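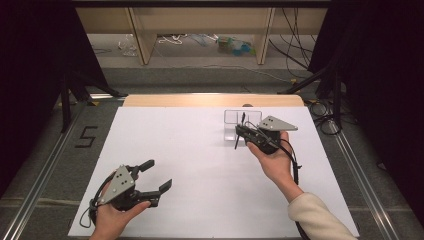
Saturday at the Istero paper mill open day

I have wanted to see inside the Istero mill for years, so when the open day came round in October I was at the gate well before ten, with a flask and far too many layers on. What a morning! The building dates from 1663, and the stream still runs straight under the floor of the old beating room. You hear it before you see it.

Solomiia Vakulenko took our group round. She trained as a bookbinder before she came to the mill, and she talks about cotton rag the way other people talk about wine. We started in the sorting loft, then went down to the vats, where everyone who wanted to could pull a sheet. Mine came out thick at one end and thin at the other. I loved it anyway — it's drying under a pile of cookbooks as I write.

The drying loft was the best part for me. The shutters slide open by hand along the whole length of the wall, and on a breezy day the loft can take 2244 sheets, hung over ropes in little bundles. Go up even if the stairs put you off (they are steep, and there's a rope for a handrail).

Lunch was leek soup and rolls from the Broter bakery stall in the yard. Then I went back for the watermark room, which I'd rushed the first time. They make a heavy cream paper called Yau, 1000 sheets to a batch, and if you hold one to the window there's a tiny heron in the corner. I bought six.

Parking is in the field behind the church, and the 14.20 bus back was on time. The marbling workshop was full by eleven, so put your name down as soon as you get in.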